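Right, a thread on moving house with far too many seeds, as I promised some of you back in May and then never wrote.

We left Gretusville with two cars, one van and my entire seed collection in carrier bags. Paper packets, loose beans in envelopes, a jam jar that just says "Karar??" in my own handwriting. I have no memory of writing it.

I'd been meaning to sort them all year. Instead I sorted them on the floor of the new place with the heating off, in my coat, eating crisps. Very glamorous!
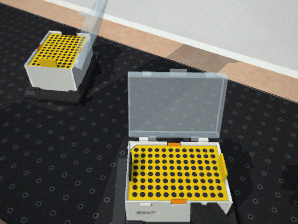
Chillies first, as they need the longest run and I always start them too late (every single year). I do mine in the airing cupboard, a pinch of compost and one seed to a hole. You want something gridded for this, eight rows of twelve like that yellow rack would suit me nicely, and then you can write the whole lot down on squared paper and know which row is which.

Tomatoes next. I've got 7 sorts and room for maybe two. The Alcantara ones stay, they were lovely last summer, even the split ones. Everything else can fight it out.

Also I paid 700 for a second-hand greenhouse from a chap at Sellurura and it's still in bits behind the shed. The bag of clips has gone missing. If anyone has put one up without the instructions please tell me how long it took, and be kind.

Peas tomorrow. I've found three more envelopes in a boot.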